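Practical 2: Choosing a gripper and a camera position for the block task
Handout for the Fincombe robotics course, notes by Ilham Mahrous

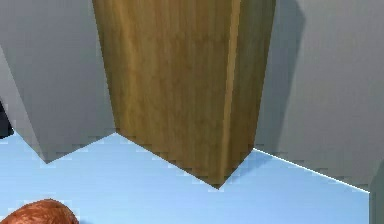 Welcome back! Last week you all got the simulator running, and I was delighted with how quickly most of you had an arm moving. This week we get to the part I enjoy most, where you put two grippers and two camera positions against each other and find out which pair you would trust on the real bench.

The task is the same for everyone. The arm starts from home, finds the upright wooden block, closes on it, lifts it clear of the blue floor and sets it down again at the marked goal. It sounds easy. It is a lovely little problem all the same, and you will see why once the walls get in the way.

The two grippers

Skadavel. Two flat fingers that stay parallel as they close. It likes flat faces and it is very easy to reason about: if both pads are square to the wood, you have a good grip. If you come in at a slant, one pad touches first and the block turns. Watch for that turn, it tells you a great deal about your approach angle.

Drerkero. Three curved fingers that close towards a centre. It forgives a poor approach far better and it is great fun on round things, but it needs space on all sides. Next to a wall you will have to think hard about where the third finger goes.

Please don't decide on a favourite before you run anything! I was sure about mine when I first set this up in March and had to change my mind by the afternoon.

The two camera positions

The wrist camera rides with the gripper, so the view changes with every move you make. Close in, a single object can fill the middle of the picture with its top out of view, and all you have to go on is a lower corner and the line where two faces meet. That is often enough. The line between a bright face and a darker one is a strong cue for how the block is turned, and I would like you to use it.

The fixed camera looks down from a post at the side of the work area. It gives you the whole layout and never moves, which makes the sums much simpler, but the arm will block it at the worst possible moment. Khadija Farouk wrote the helper script that logs how long the block is hidden. Use it, it saves a lot of squinting.

Reading the rendered pictures

We render at low resolution to keep the runs fast, so slanted edges come out as little steps. Real cameras have their own faults, but not this one, and an edge finder tuned on stair-stepped lines may behave oddly later on. Try smoothing the picture a little before you look for edges, then try it without, and write down what changed.

Shadows matter too. A tall block beside a pale wall throws a soft dark band on to it, and a simple brightness threshold will happily call that band part of the block. Sanaa Ghoneim showed a neat trick for this in her session: compare colour as well as brightness, as the wood is warm and the wall is grey even in shade. Anything else in a warm colour may still fool you, so check what your mask has picked up before you send the arm anywhere.

What to run

Start the Pastor controller with its default settings and leave the speed limit alone. Do 10 practice runs first with any pair you like and throw the results away. Then run each gripper with each camera, 100 times per pair, using the seed file in the course folder so that everybody gets the same starting positions.

For every run, keep:
the approach angle at first contact
which finger touched first
whether the block was lifted, and whether it reached the goal
the time from start to release

A lift that drops the block halfway is a failed run, but please log the drop height. Those are the runs I find most interesting, and Saron Dinsa will be using them for her talk on slip.

If the arm touches a wall, the controller stops and the run counts as failed. Don't restart it by hand with the same seed. I know it is tempting.

What to hand in

A short report, 2 pages at most, with one plot per pair and a plain statement of which pair you would choose for the bench. Tell me about one failure in detail: where the gripper was, what the camera could see at that point, and what you would change. I would much sooner read a good account of a bad run than another table of averages.

Reports are due Mon 16 May. Put them in the shared folder with both your names in the title. Questions about Pastor go to Abdelghani Abou Zeid, and questions about anything else come to me.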